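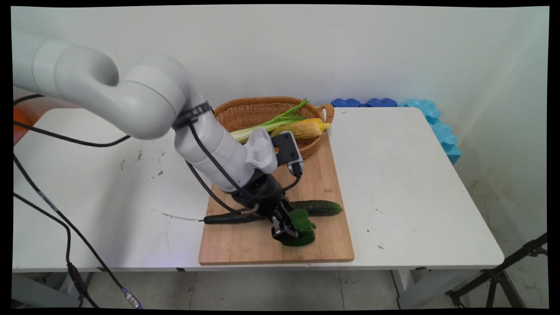

关于我们

Clidlow 是一所开设成人烹饪课程的学校,教的是家常菜,重点放在蔬菜上。学校不发职业资格证书,也不培养餐厅厨师。来上课的人大多有自己的工作,下班以后想给自己或家里人做一顿像样的晚饭,又不太清楚从哪里下手。

学校由 Dalal Harb 创办。她早年在一家单位食堂管后厨,每天要配菜、排班、算用量,后来常有同事问她家里怎么做茄子不费油、豆角焖多久才算熟,她便借了朋友的厨房,每周教一个晚上。最早的一班只有 8 个人,共用两个灶眼,讲义是手写复印的。那份讲义我们至今还在用,内容改过很多次,开头一页仍然是“先把刀磨好”。

我们教什么

课程分为基础班和专题班。

基础班从刀工、火候和调味讲起。头两次课几乎不开火,学员练习切丝、切块、切片,认识不同蔬菜的纹理和含水量。洋葱怎么切不散,土豆丝要不要泡水,青椒去籽从哪一头下刀,这类问题都在这个阶段讲完。第三次课开始上灶,先炒一种菜,再炒两种熟得快慢不同的菜,然后才轮到炖、焖、蒸、烤。基础班的最后一次课由学员自己定菜单,老师只在旁边看,需要时才开口。

专题班每季更换。春天讲豆类和嫩叶菜,夏天讲凉拌和腌渍,秋天讲根茎类,冬天讲汤和炖菜。三月开的豆类专题报名最早满员,想上的学员请提前留意通知。除此以外,每年还有一次面食专题和一次米饭专题,时间不固定。

我们不教雕花和摆盘,也不开甜点课。有学员问过几次,目前的回答还是一样:教室的烤箱不够用,老师也不擅长这个。

Seranari 厨房

Seranari 是我们主教室的名字,沿用了这处房子从前的招牌。教室里有一张示范台和几张学员操作台,刀具、砧板、锅具由学校准备,学员不必自带。习惯用自己的刀也可以带来,请用刀套包好,到校后先放在前台。

隔壁的小间叫 Blöndal,原本是储藏室,现在放着 217 本与食物有关的书,有菜谱、种植手册、地方饮食志,也有一些老的家政课本。在读学员可以借阅,每次两本,借期一个月。书里有前人写的批注,请不要擦掉,有几条批注比正文有用。

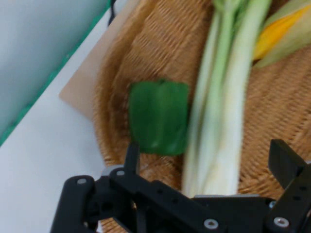 食材从哪里来

大部分蔬菜来自 Zitanen,一家位于城郊的小型农场,和我们合作多年。农场每周送两次货,清晨六点前送到。我们会提前一周把课程计划发过去,但具体送来什么要看地里的情况。雨水多的时候番茄裂得厉害,叶菜也容易烂心,那几周的课程会做调整,原定的菜可能换成别的。学员刚来时对此有些意见,后来多数人觉得这样学到的东西更实用,毕竟自己去菜市场也常常买不到想买的那一样。

调味料我们用得很简单:盐、酱油、醋、糖、几种油、几种干香料。课上用到的牌子不作推荐,附近店里能买到的都行。

课后剩下的食材由当天的学员分着带走,不能吃的部分收集起来送回农场堆肥。

老师

学校现在有四位固定任课老师。Dalal Harb 仍然带基础班的前两次课,其余时间负责课程安排和新老师的试讲。另外三位老师分别负责炒菜、炖煮和腌渍,都在学校教了三年以上。每位新老师正式上课前,要先在教室里旁听一整期基础班,再完成两次试讲。试讲的题目固定是炒青菜,听课的人会提很多问题。

上课须知

每班人数不多,报满即止。迟到超过二十分钟的学员请改上下一次课,示范部分错过之后很难补上。

请穿不露脚趾的鞋,长发扎起来,手上的首饰先摘掉。围裙由学校提供,下课后放进门口的筐里。

对某些食物过敏的学员,请在报名表上写清楚。教室里经常使用花生、芝麻和小麦制品,我们会分开存放,但没有办法保证完全隔离。

十六岁以下的孩子可以跟家长一起参加周期较短的亲子课,不能单独报名成人班。

请假需提前一天告知,一期课程可以补课一次。没有提前告知的缺席不安排补课,费用也不退。

这些年

开办以来,共有 929 名学员修完基础班。有些人学完就不再来了,有些人每季都报专题班,还有几位现在在自己的社区里教邻居做菜,用的是我们的讲义,我们很乐意。讲义可以自由复印,注明出处即可。

学校搬过一次家。旧教室在二楼,没有电梯,送菜和搬煤气都不方便,夏天也热。现在的教室在一楼,有后门,通风好很多。搬家时丢了一箱木勺,后来陆续补齐了。

我们暂时没有开分校的打算。常有外地的朋友来信询问线上课程,我们试着录过几次,觉得火候和手感隔着屏幕很难讲清楚,没有继续做下去。文字版的讲义和每季的菜单可以来信索取。

参观和联系

想先看看再决定的话,可以预约旁听一次课,不收费,只看不动手。旁听名额每班两个,请至少提前一周联系。

前台上午十点到下午六点有人接待,中午十二点到一点休息。晚间上课期间电话可能没人接,留言后我们会在第二天上午回复。

从大路过来的话,学校在巷子里第二个门,门口种着一排迷迭香。骑车来的学员请把车停在后院,不要挡住送菜的通道。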